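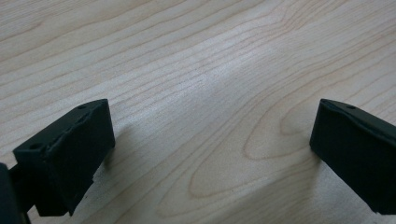
Pale wood with a wavy grain, the look every furniture store is selling this year.

The blond table and its promises

By Fatemeh Rezaei
Mon 19 August
Last updated: 9:40 a.m.

Walk into the Zuvomia showroom in Nevbridge and you will be told, within a minute, that a pale table makes a room calmer. I asked the salesman how he knew. He said customers tell him so. I asked which ones, and he showed me a chair.

Light wood has been sold to us as a cure for clutter, dark winters and bad sleep. The stores like it for plainer reasons. It photographs well and it goes with everything else in the catalog, so one table tends to turn into 18 other purchases.

Farzad Dehghan has repaired furniture in Brenbridge for 35 years and doesn't buy the calm part. "People bring me the table after a year," he told me. "There's a ring from a coffee cup and they can't look at anything else." He charges 80 dollars to sand and oil a small top. Some owners come back every spring.

Then there is the word "natural," printed on the tag of a 400-dollar table at Asadi, a few doors down. Natural compared with what? The tag didn't say where the tree grew or what the finish was made of, and the clerk offered to email someone. I'm still waiting on that email.

None of this makes a pale table a bad table. I own one - my mother's, scratched by two generations of homework - and I like it fine. I just don't remember it ever calming anybody down. Asadi says its new line, paler still, arrives in September.

We use cookies to improve your reading experience. Manage your settings or accept all.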